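Eighteen pages is a long answer to a question that had not been asked. The draft code of practice for hand-held grippers, the one Plornel circulated in December, wants every operator to log each session, sign for each tool and sit a refresher after 500 recordings. Why 500 and not 501? The draft doesn't say, and I suspect its authors don't know.

I have no quarrel with rules as such. A person who holds a tool at chest height all afternoon gets sore wrists, and a limit on shift length would be worth having. There isn't one. Faces should be blurred before any footage leaves the building, and that gets a single line on page 14, after two pages on the colour of labels.

What bothers me is who the paperwork is for. A signed form protects the firm that filed it. It tells you nothing of whether the operator was shown how to grip the thing, or whether anyone looked at the recordings afterwards. Tronuma sent in 2208 completed forms during the trial and was praised for it. I would have liked to hear how many were read.

Cut it to four pages, put the blurring and the breaks first, and try again.

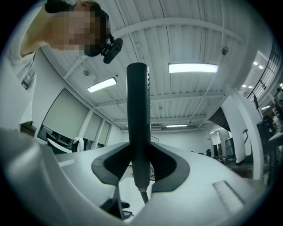 Nermin Tekin writes: I agree about the breaks, but I'd keep the session log. Ours was the only way we found out that people were skipping lunch.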